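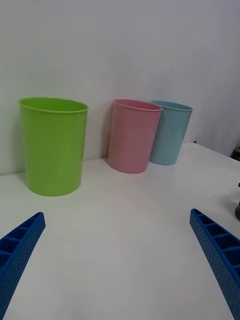
Green, pink and blue cups by the wall, with the Pullitero fingers open.

By Wissam Darwish
December

Getting your first cup pick out of the Pullitero gripper kit

If you bought the Pullitero kit from Kang, or you're thinking about it, cups are a lovely place to start. They're light, they're cheap, and they forgive you when you get things wrong (and you will, I certainly did!). I've been living with mine on a table at our shop in Stevstead for a good while now, and what follows is the routine I wish had come in the box.

Before anything moves, clear a wide patch of table in front of the fingers. Plain plastic cups with a rolled rim are what you want, set upright near the wall. Leave a good gap beside the one you plan to grab first. My green one has that gap. The pink and blue ones overlap from the wrist camera's point of view, so I save those for later, once I trust my settings.

Open the Pristance software, go to the hand page and set the opening to 80. Leave the speed at 21 for your first afternoon, even though it feels like watching paint dry. Now jog the arm until both fingertips show in the wrist view, one coming in from each side. If you can only see one, your camera mount is twisted, so loosen its 2 screws, nudge it straight and snug them down again.

Drive toward the cup slowly and stop when it sits between the tips. Come in low, well under the rim, and close a little at a time. The fingers are ribbed plastic and they give more than you'd expect, so let them wrap before you add any force. The slider goes up to 900 and I have never had a reason to go past the first quarter of it with a cup. Lina Awwad, who shares the bench with me, once crushed a whole sleeve of them finding that out.

Lift an inch, wait, then lift the rest of the way. If the cup tips, you grabbed too high. If it slides down, add a touch more force and try again from the top.

Once the easy one works five times running, try the overlapping pair. Approach the front cup from its open side, and save that position under its own name, or you'll be hunting for it tomorrow.

As for the kit itself, I like it a lot. The fingers are the best part, the printed manual is thin, and the cable could stand to be longer. I ended up moving the power supply onto a stool.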